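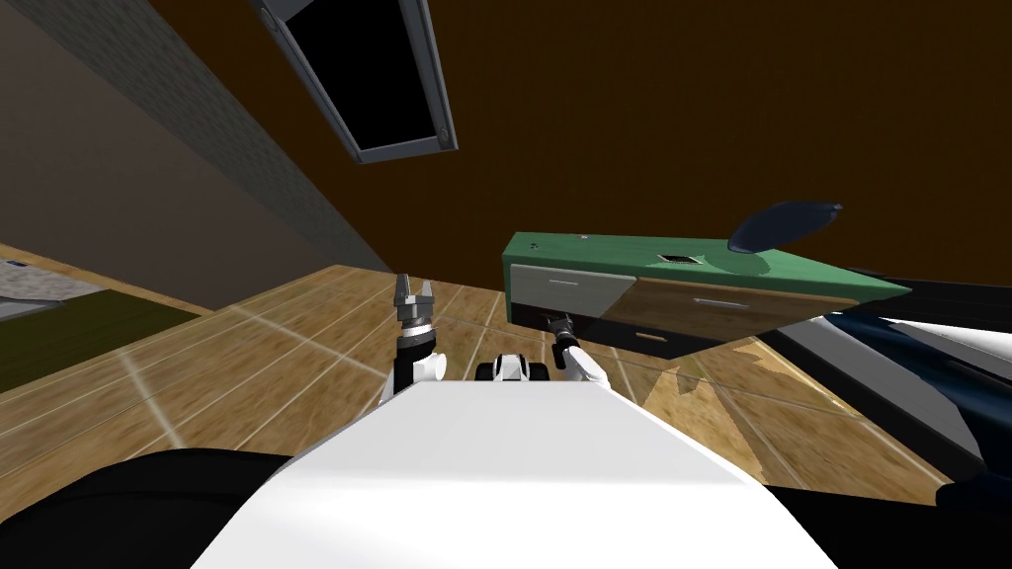

Urnach, Saturday, September 22, 2018

Chapter 4
Which Way Is Forward?

I'm writing the first pages of this chapter at the back of the club room, with the Usari project open on my laptop and a cup of coffee I keep forgetting to drink. If you did the exercises in Chapter 3, you have the same project open too, and your simulated robot has two arms, a gripper on each, and no idea what to do with them. Good! We start from there.

My students always want to go straight to picking things up (I did too, when I was learning). They load the room with the green-topped cabinet, spot the dark blue oval thing resting on it, and ask me for the grab command. I make them wait. Before you can grab anything you have to know where the hand is, and where it is depends on who you ask. The room has one answer, the torso has another, and the wrist has a third. We call these answers coordinate frames, and most of this chapter is about getting from one to the next without losing your mind or your minus signs.

Look at how the floorboards run when the view is tilted. The room is as level as it ever was. It's the viewpoint that leans, and every number you read in that viewpoint leans with it. My first team at the Sin Cup lost 15 points on exactly this - we told the arm to move "up" and it went sideways, very confidently, in front of the judges.
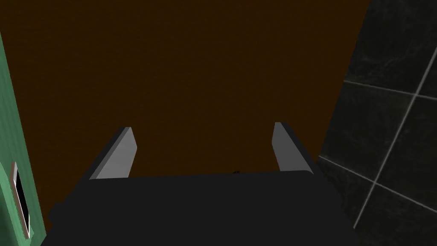 The wrist frame is the one I like best, and it's the one you'll use for the Sikex task at the end of the chapter. In the wrist frame, forward is wherever the fingers point, always. Turn the wrist and forward turns too. It feels odd for the first hour and then it feels like your own hand.

You'll need a pencil, graph paper and the 16 practice poses from the project folder. Work in pairs if you can, one of you reading the numbers out loud and the other drawing. Do the first four poses on paper before you run any code, and keep the drawings - we come back to them in Section 4.2.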